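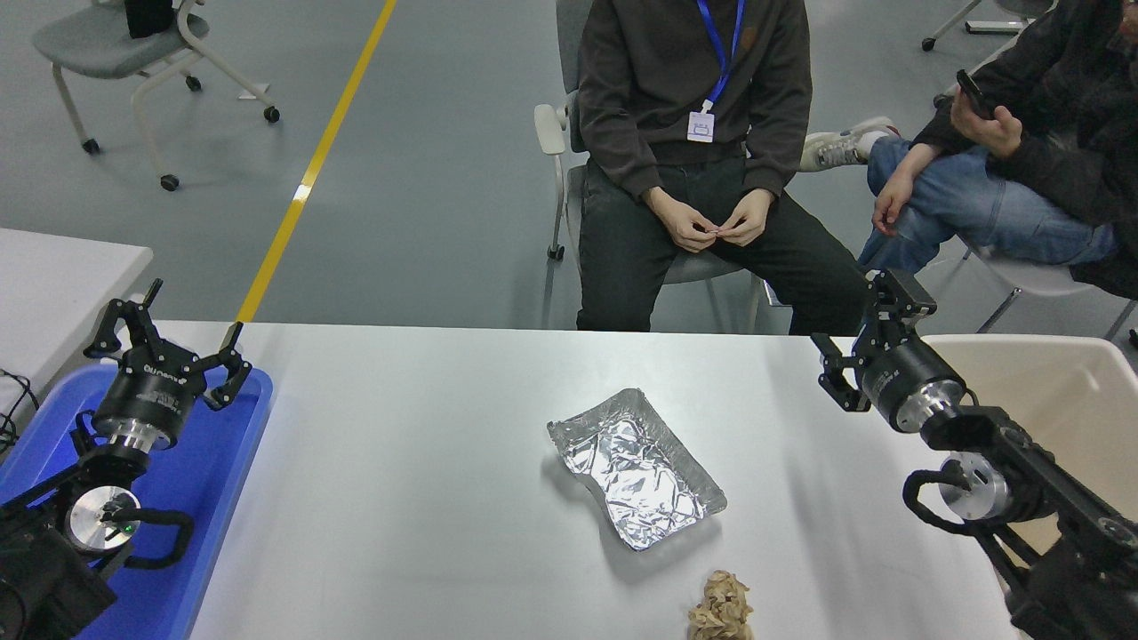 Semo Foil Trays: data card

Home Files Notes Changes Contact

Apr 8, 2026 by Carleen Kingi

Semo is a small set of records on used foil trays: what shape they are in, what is on the table near them, and where they should go when the table is cleared. It started as a sheet I kept for my own use at Arnero and grew into something other people kept asking for. This file covers version 2.

What is in the set

One row per tray sighting. A sighting is one tray on one surface at one time. If a tray gets moved to another table and written up again, it gets a new row and keeps its old tray name. There are 40 rows from 15 trays. Most trays appear more than once, and three were squashed too badly to carry on with.

The set is a plain CSV with a notes file alongside it. Open either in whatever you like. The notes file is the more useful of the two if you want to know why a tray got the grade it did.

Columns

tray: a short name, for example mahama-04. The first part is the batch and the number is the order I took them out of the packet.

surface: the colour and kind of thing the tray was on. White table is by far the most common entry. I don't record what the table is made of, as I was guessing too often.

shape: one of flat, rectangular, roughly rectangular, folded, ball. A tray with wrinkled sides that still stand up is roughly rectangular. Once one side has gone down onto the base it is folded.

rim: up, partly up or down.

inside: empty, holding something or can't tell. Leave it at can't tell when the shine hides the base.

nearby: anything small within reach of the tray. See the note on beige things below.

goes to: reuse, recycling, rubbish or ask.

remark: free text, often blank.

Grading the shape

Aluminium foil does not keep still as a category. The same tray looks fine from the front and wrecked from the side, and a bright light on the creases makes shallow wrinkles look deep. I grade from the rim first and the base second. If the edges are raised the whole way round, the tray can be as creased as it likes and it will still be roughly rectangular. The silvery tray on the white table at the top of this file is roughly rectangular, rim up.

Please don't straighten a tray before writing it up. Straighten it afterwards if it is going to be used again.

Version 1 had a column called condition, with grades from one to five. It was dropped in August. Two people grading the same tray agreed on the ones and fives and on very little in between.

Beige things

The nearby column gave more trouble than all the others together. A small crumpled beige item next to a foil tray might be bread, a pastry or a wad of tan paper, and from a little way off they look much alike. The one just below the tray in the photo is entered as "beige, crumpled, unknown" and its goes to value is ask. I would like to keep it that way for anything similar. A wrong "bread" puts paper in the food caddy, and a wrong "paper" puts food in the recycling, where it spoils a whole bag.

So: write down the colour and whether it is crumpled, then stop. If you picked it up and know what it is, put that in remark with your initials.

In version 2 there are 13 rows with something in the nearby column. Napkins and crusts make up most of the ones that were checked by hand.

How the rows were written

By eye, from in front of the table or from a photo of it. Rows from photos have a p in the last column. I wrote most of them myself. The Plarner batch was done by two colleagues and I went over it afterwards, changing the surface wording and leaving the grades alone.

Known problems

– Nearly all the surfaces are white. Foil on a dark worktop reads quite differently and there are hardly any rows for it.
– Trays with lids are missing. I had none.
– plarner-02 and plarner-03 may be swapped in the later rows. Treat them as one tray if it matters to you.
– "Within reach" was never measured. I use the length of my forearm.
– Inside is marked can't tell more often than it needs to be in the early rows.

Using it

Fine for sorting guides, labels for bins, teaching material and anything else to do with clearing tables. Please don't use it to say how many foil trays a place gets through, as the trays were put out on purpose and several went round again and again. Credit the Semo set and give the version number.

Adding rows

Send them as CSV with the same columns in the same order. New trays need a batch name that isn't already taken. Remarks can be as long as you want – I do read them. Corrections to old rows are welcome too, with the tray name and the old value so I can find the line.

2 comments | 15 shares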